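Tea stains inside pale bowls, what gets them out?

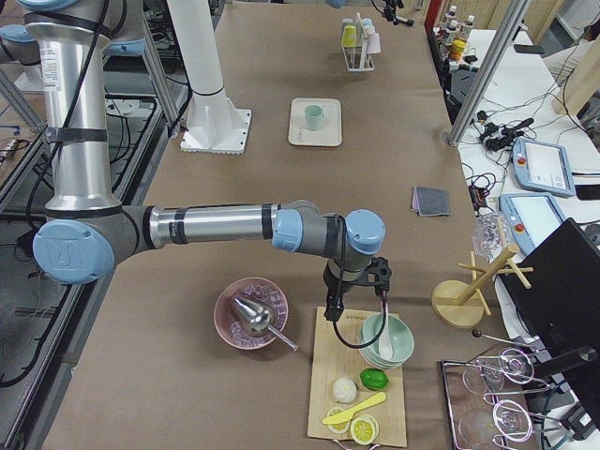 Posted by Lencho, 69 posts

We moved to Skarcombe in November and the water is much harder than we had before. My bowls have gone brown at the bottom where people leave teabags, and washing-up liquid does nothing. I don't want to scratch the glaze. The set was £39 and I can't get the same colour any more. Has anyone got something that works and isn't bleach?

Adesuwa Wike

Bicarbonate of soda. Put a spoonful in the bowl, add enough water to make a paste, leave it for ten minutes and rub with a soft cloth. Rinse well. For a bad one, fill it with warm water and a denture tablet and leave it overnight. I do my mugs the same way. Avoid scouring powder and the green side of the sponge, as both dull the glaze and it stains faster afterwards. If there are fine cracks in the glaze the tea has got underneath and you won't shift all of it.

flellow290

dishwasher on hot

Ibsa Gudeta

Mine came out of the dishwasher worse, with a white film on top of the brown. The film is limescale. White vinegar took it off in five minutes, then I used bicarb for the tea. Do them separately, they cancel each other out if you mix them.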